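Horside Zellenpaket T2 - Tischzelle mit Simulationsabgleich

Artikelnummer: 2403-T2
Lieferumfang: Grundplatte, Montagesatz, Greifbacken, Zellenmodell
Stand der Seite: 3. Mai 2024

Das Zellenpaket T2 ist für einen einzelnen Leichtbauarm mit Parallelgreifer ausgelegt. Der Arm steht auf einer eigenen Fläche hinter dem Arbeitstisch und greift von dort aus auf die Tischplatte. Tisch und Roboterfuß sind mechanisch getrennt, der Tisch lässt sich also tauschen, ohne dass der Arm neu ausgerichtet werden muss.

Zum Paket gehört ein Zellenmodell für die Simulationsumgebung Plidum. Greifpunkte, Anfahrwege und Ablagen werden zuerst im Modell angelegt und danach an die Steuerung übertragen. Für unregelmäßige Teile liegt eine Objektbibliothek mit 56 Körpern bei, darunter Geschirr, Blockformen und organische Formen mit Hohlräumen.

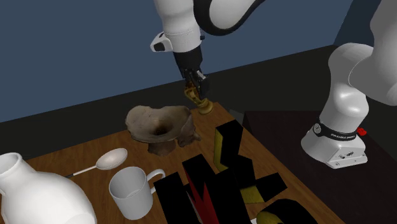 Zellenmodell in der Simulation: Parallelgreifer mit messingfarbenem Kleinteil über dem Holztisch

Einrichtung

Die Grundplatte wird auf einem ebenen, tragfähigen Untergrund verschraubt. Zulässig sind Tischplatten bis 800 mm Tiefe. Die Schrauben am Roboterfuß über Kreuz anziehen, Drehmoment nach Angabe des Armherstellers. Erst danach den Tisch heranschieben und mit den beiden Anschlägen fixieren.

Anschließend wird das Modell an die reale Zelle angeglichen. Dazu fährt der Arm eine Folge von 34 Messpunkten auf der Tischplatte an. Die Abweichungen trägt das Programm in die Datei der Zelle ein. Der Tisch muss während der Messung leer sein, auch Kabel und Werkzeug bitte wegräumen.

Wartung der Greifbacken

Die Backen sind Verschleißteile. Vor jeder Schicht auf Kerben und Abrieb prüfen und mit einem fusselfreien, trockenen Tuch abwischen. Lösungsmittel greifen die Beschichtung an. Bei glatten oder runden Kleinteilen nutzt sich die Spitze zuerst ab - dann beide Backen wechseln, nie nur eine.

Zum Wechsel den Greifer ganz öffnen, den Arm in Wartungsstellung fahren und die Anlage stromlos schalten. Nach dem Einbau den Greifer einmal ohne Teil schließen und den Nullpunkt neu setzen. Im Zellenmodell muss danach der passende Backentyp gewählt sein, sonst stimmt die berechnete Greifweite nicht.

Ersatzteile

Greifbacken Standard, Paar: Khondokar KB-34
Greifbacken schmal, Paar: Khondokar KB-56
Anschlagsatz für Tischplatte: Horside A-800

Ersatzteile werden ab Lager Mudton verschickt. Im Juli ist das Lager wegen Inventur nur eingeschränkt besetzt, Bestellungen für diesen Zeitraum bitte vorziehen. Der Roboterarm selbst ist nicht Teil des Pakets.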